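Gas storage levels and my fixed tariff, should I stay?

olaia_olmedo
Hello all. My contract with Neder ends in July and they offer me a new fixed price for one year. The letter says it is because of "secure storage." Do full storages really mean a lower price for us at home? I used 488 cubic meters last winter, so it is not a huge bill, but I want to understand it.

Magdy_EF
Storage is only one part. It protects against a cold month, but it must be filled again every summer, and somebody pays for that gas. I would take the fixed price.

keerthana.m
I don't agree with Magdy. In my town everybody signed a fixed price in the bad year and then they were stuck with it while the market went down. My neighbor paid 503 in one quarter. I stayed variable with Polumer and I paid less.

Magdy_EF
You paid less in that year. In the year before it you would pay much more, and you don't mention this one.

keerthana.m
I mention it now: yes, it was more. But over both years I am still lower.

R_Saengthong
Please look at the cancellation terms before you decide. With Novden I had 7 days to change my mind, and after that the fee was 31 for every month remaining. Nobody reads page four.

olaia_olmedo
Thank you, I found the fee in my papers also. It is lower than yours, but it exists.

Manik_Rao
A different question: do you cook with gas? We changed to an electric stove and kept gas only for heating. The standing charge stays the same, so the saving was smaller than I hoped.
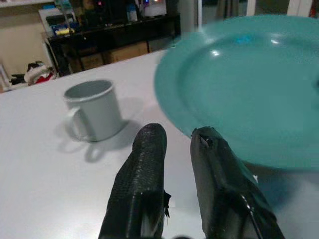 Teal plate on the white table

olaia_olmedo
Only heating and hot water. Manik, would you make the change again?

Manik_Rao
For the kitchen air, yes. For the money, I am not sure.

Magdy_EF
Then we come back to the contract. Ask them for a six-month price also. Sometimes they have it and don't write it in the letter.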